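We use cookies to remember your settings. Accept | Manage

Print this page | E-mail this page
Last updated: December

Section 2: Setting up your Semaan worktop water filter

I've fitted a fair few of these now, including one for my neighbour Rima Yammine that I had to do twice, so this is the order I'd do things in. Read it through once before you turn any taps on. The leaflet in the box is fine, but the print is tiny and it skips the flushing. 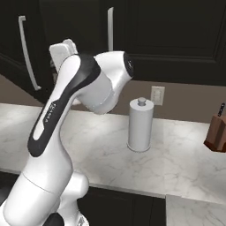
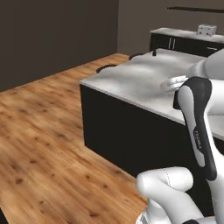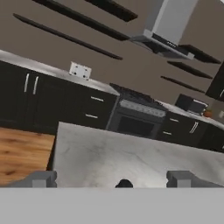

Does the filter have to sit right beside the tap?
It can go anywhere the hose will reach without being stretched. The standard hose is 60 cm long, and I like to leave a bit of slack so the tap can still swing from side to side.

Before you start

You'll need the filter body, the cartridge, the hose, the tap adaptor and both rubber washers. Have a washing-up bowl and an old towel handy too – you will drip.

Fitting it

1. Unscrew the little nozzle from the end of your tap. Mine was stuck solid with limescale, so I tied a bag of vinegar round it overnight and it came off by hand in the morning.

2. Drop a washer into the adaptor, flat side up, and screw the adaptor onto the tap. Hand tight is plenty.

CAUTION: Don't use a wrench on the adaptor. The thread is plastic and it will strip.

3. Push the hose onto the adaptor until it clicks, then give it a gentle tug. If it slides off, it wasn't in.

4. Take the cartridge out of its wrapper and rinse it under the cold tap. You'll see some black dust. It's only carbon.

5. Lower the cartridge into the body with the arrow pointing up, put the second washer in the lid and screw the lid down.

6. Turn the cold tap on slowly and look at both joints. A weep at the lid nearly always means the washer has folded over, so turn the water off, open it up and seat it again.

CAUTION: Cold water only! Hot water ruins the cartridge.

Flushing

7. Run the filter into the sink for about 20 minutes. It feels wasteful, so I catch mine in the bowl and give it to the garden.

8. Fill a glass and hold it up to the light. If it's still grey, carry on a bit longer. Tiny white bubbles are just air and they clear if you let the glass stand.

Note: If you have the older Jurketti adaptor, the hose goes on with a half turn and there's no click. Ieuan Humphreys at the Parnden shop keeps spare washers for both types and will post them out.

Changing the cartridge is covered in Section 3.

Sign up for our newsletter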